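Plikora: Planning the Equipment for a Two-Armed Room Helper
Student project report, Tamidbridge Technical College
25/08/2023

What we set out to do

When our group picked the Plikora project we all pictured ourselves wiring things up by the second week, and it took us a little while to get used to the idea that our part of it was the shopping list. The groups after us will build and program. We were asked to work out what they will need, what it will cost the department, and what can wait, and to do as much of that as we could in simulation before anyone signed a purchase order. Looking back we're glad it went this way (even those of us who grumbled), and we hope the next group finds these notes useful when the ordering window opens in November.

The robot we planned around has a white body and two arms with finger grippers. We worked in simulated furnished rooms, since the finished machine is meant to live among chairs, desks and shelves.

Grippers and fingers

We spent more time on the fingers than on anything else. Our first draft budget had one line that just said "gripper," and our advisor very kindly sent it back and asked us which fingers, how many spares, and what they were supposed to pick up. Fair questions! So we went back into the simulation and started looking at things from down at the gripper, with furniture hanging over it and wire racks off to the side.
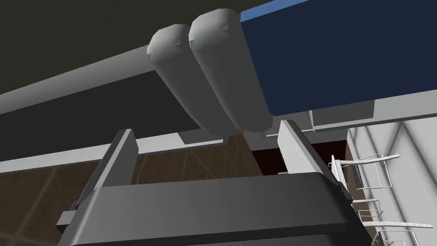

Figure 1. Open gripper fingers beneath two rounded gray cylinders, simulation.

Flat finger plates are the plainest option, and we have kept them as the standard item. What worries us is round things. A flat plate meets a cylinder along a narrow line, and we would like some sort of soft pad on the inner face to help with that. Pads wear out, so they go under consumables and should be reordered each year. The housing behind the fingers also takes up a lot of room, and anyone comparing catalogs should check the width of the housing as well as how far the fingers open. We missed that the first time through.

We asked two suppliers for prices. Indix quoted $119 for a set of plain finger plates, and Vlček quoted $100 for theirs, with the pads sold separately. We recommend 3 sets, one for each arm and one in the drawer. From Indix that comes to $357 and from Vlček $300 before pads. We never did get a pad price in writing from Vlček, so please ask again before you decide between them.

Reach and floor space

The other big question was where the robot will work. The lab corner we've been promised is smaller than any of our simulated rooms, and we wanted some feeling for how much open floor a machine like this wants around it. From the top of the body, looking along a raised arm, you start to notice the ordinary furniture: a desk with an open laptop on it, a wire chair pulled up in front, a statuette standing on the floor with nothing to protect it. Every one of those is something a base has to drive around or an arm has to stay clear of.

We therefore put floor tape, a second-hand desk and a chair with an open mesh seat on the list. The chair may look like an odd thing to ask money for, but thin wire is hard on depth sensors and we'd like the later groups to run into that early. The department may already have a desk in storage. We have asked and are waiting to hear. 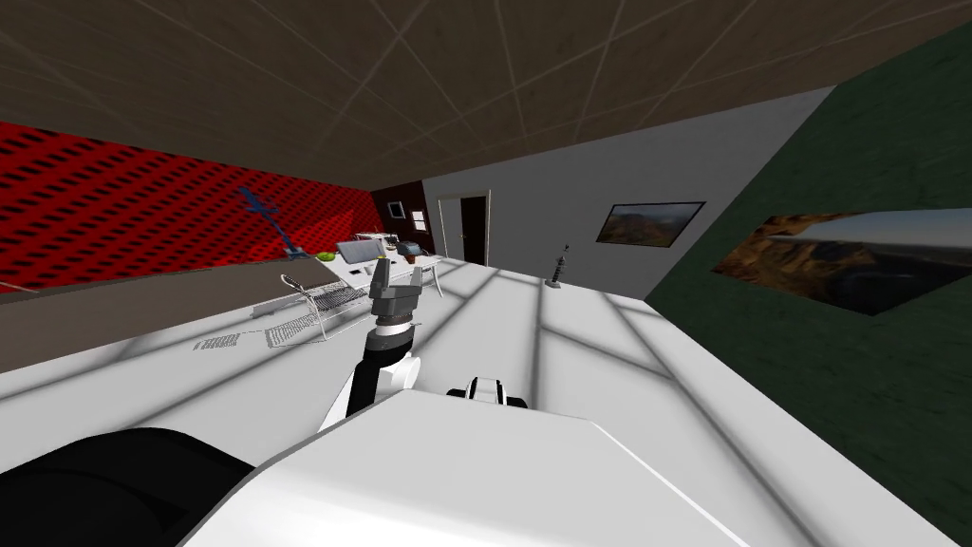
What can wait

Spare arm joints are off this year's list. They are the costliest parts by a long way, and we would sooner see the money go to a proper emergency stop and a decent charging cable. A second computer for simulation can wait too, although anyone who has sat in line for the one we have will disagree with us (warmly, we hope).

Still open

Pad price from Vlček. Delivery time from Indix, including whether partial shipments are possible. Width of the lab door, measured with the frame on. The shared budget sheet is in the Plikora folder, and the lines still waiting for a quote are marked in yellow.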